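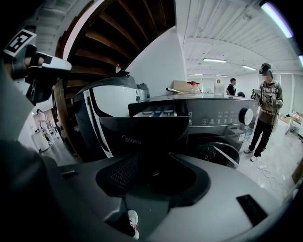

Kastgate Laundry & Linen is looking for a part-time laundry attendant to join us at our Jirholm location, and we'd love to hear from you even if you have never worked in a laundry before. Most of our customers live close by, and plenty of them have been bringing us their comforters and table linens for years. You would be looking after household machines much like the ones most people have at home, a black Midea and a dark grey front-loader among them, along with the pressing table and the front counter.

The job is 20 hours a week, mostly mornings, with one early evening shift. You'll sort and wash, fold and bag, write up tickets, take payments and answer the phone (it rings more than you'd think!). Twice a week we also do the napkins and aprons for Kumarasinghe Catering next door - up to 98 pieces in a batch - so you should be comfortable on your feet and able to lift a full bag.

We care much more about patience and a friendly manner than about experience. If you can tell cotton from linen, wonderful, and if you can't, we'll teach you. Training is paid and lasts 8 days, and you'll work alongside one of us the whole time. Some Spanish would be a help at the counter but is not required.

Staff get their own washing done free, a key to the back room, and a standing discount at the Irkus bakery across the street.

To apply, stop by 1506 Jirholm Road and leave a short note about yourself, with a phone number and the hours that suit you. A resume is fine too, but a few honest lines will do. Please get it to us by 4 Jun 2025.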